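Two arms, one jigger: how a hotel bar is sharing the work

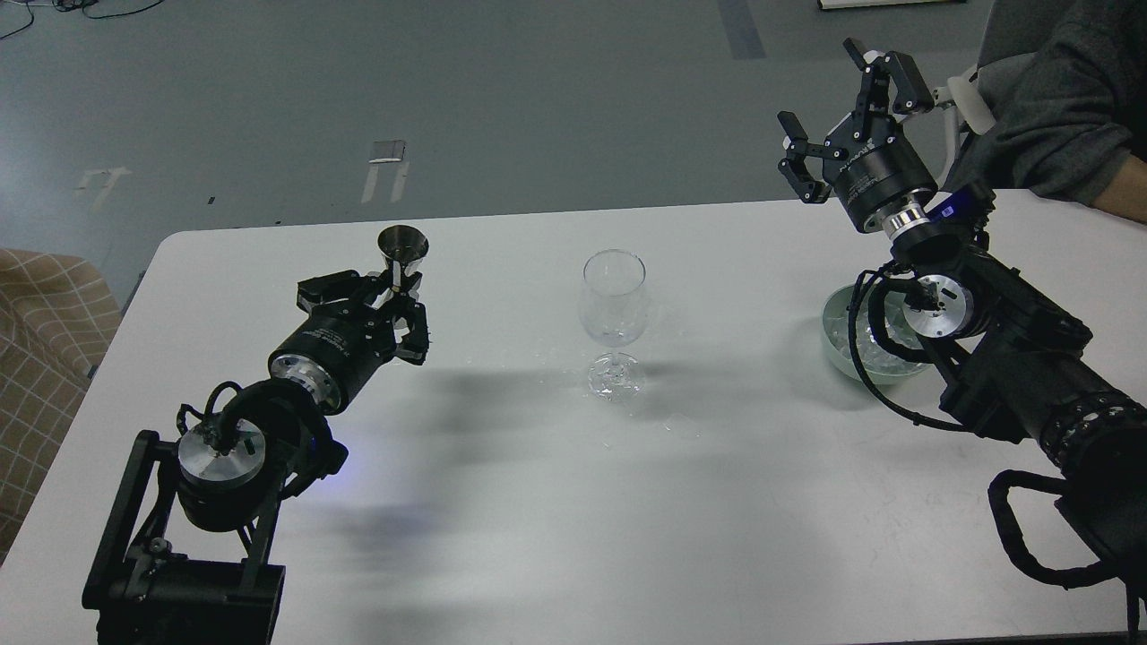

The left arm with the jigger raised, the right one with its gripper open.

The bar manager at the Orel has been pulling pints and shaking drinks since she was a student, and she talks about her newest workmates the way other people talk about puppies. "I love them," she says. "I really do. I spent a whole evening just watching one hold a measure."

The hotel is working with Britden, a small engineering firm, on a pair of arms that will take on the plain part of the job: measuring, pouring, ice. A big wedding here can mean 466 drinks before the speeches, nearly all of them the same three.

"That's where your wrists go," she says. "You're counting measures, so you can't look up, and the guest is talking to the top of your head."

What did her team make of it? Six people work behind the bar, and she admits the first meeting was a quiet one. Two of them asked straight out if their hours were going. She had it put in writing that they weren't, and then she asked everybody to help teach the arms — which changed the mood completely!

"They're terribly picky teachers. One of my lads kept sending the engineers back over the angle of the jigger. He was right, too."

The rota has changed already. Each bartender now gets a paid afternoon a week for new recipes, something she had been asking for since long before any of this, and the youngest is learning a bit of programming from the Britden crew.

She doesn't think the arms will ever do her Saturday regulars. "They come in for a moan about the football. But 200 gin and tonics in a row? Please, have them."

Related
Night shift at the Begum bakery
Ukatia's parcel sorters on their new hours

Contact us | © 2024 | Back to top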